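The Werkden Open Bench is a yearly demonstration of laboratory automation held each January at Clomach. It began as a talk with slides and grew into a hands-on visit, with simulated workcells shown beside the real equipment. Visitors join in groups of 15, and each session runs 20 minutes. The best-loved part is the Drivent bench – a wonderful lesson in how much planning goes into one short reach.
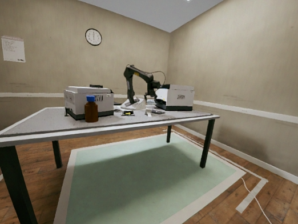

Simulated bench with one arm and two instruments.

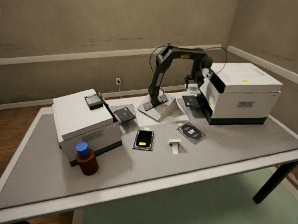
Babita Chauhan wrote afterward that the sessions should be twice as long, as her group was still asking about arm paths when the next one came in. Attendance last year reached 1,060.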